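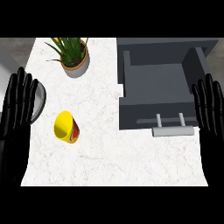

Saving the game: how Prarholm handles lost progress

Sep 3, 2020

Most adventure games treat the save system as plumbing. It is written early, tested late and mentioned in reviews only when it fails. Prarholm, the second release from the small studio Habte, puts its save system at the centre of the design, and the results deserve a closer look than the game's modest sales have so far earned it.

The setting is Nemville, a harbour town split into five districts. The player works as a records clerk and moves between districts by tram, collecting statements and deciding which of them to file. A filed statement cannot be withdrawn. The game writes to disk at the moment of filing, overwrites the previous state and offers no manual slots. There are 1465 statements in the full script, and a single playthrough will show less than half of them.

Permanent saves are common enough in strategy games. They are rarer in games built on dialogue, where players expect to reload and try the other answer. Habte's solution is to delay the cost. When a statement is filed, the immediate scene plays out in much the same way whatever the choice. The differences appear later, usually two chapters on, by which point the state of the town depends on several decisions taken together.

This has a practical benefit for the writers. A conventional branching script grows quickly, and studios tend to fold the branches back together before the cost gets out of hand. Prarholm does not use branches in that sense. Each filed statement changes one or more of the values attached to a district, and scenes are chosen by checking those values when the player steps off the tram. A scene that does not fit is skipped, and a more general one is used in its place.

The weakness is in those general scenes. By the third chapter they come up often, and the lines are flat by comparison with the rest. The dock foreman has three greetings and repeats them without regard to what was said the day before. Players who file very little will see the most of this, as low values rarely meet the conditions for the better material.

The Zitari engine, which Habte licensed for its first game and has kept, copes well with frequent writes. Filing causes a short pause on older machines – long enough to notice, not long enough to annoy. Loading between districts is slower, and the tram ride does a fair job of covering it.

A patch planned for December will add a chapter select, available only after the credits. It will open a separate copy of the file, so the original record stays as the player left it. New general scenes for the docks and the upper town are due in the same update.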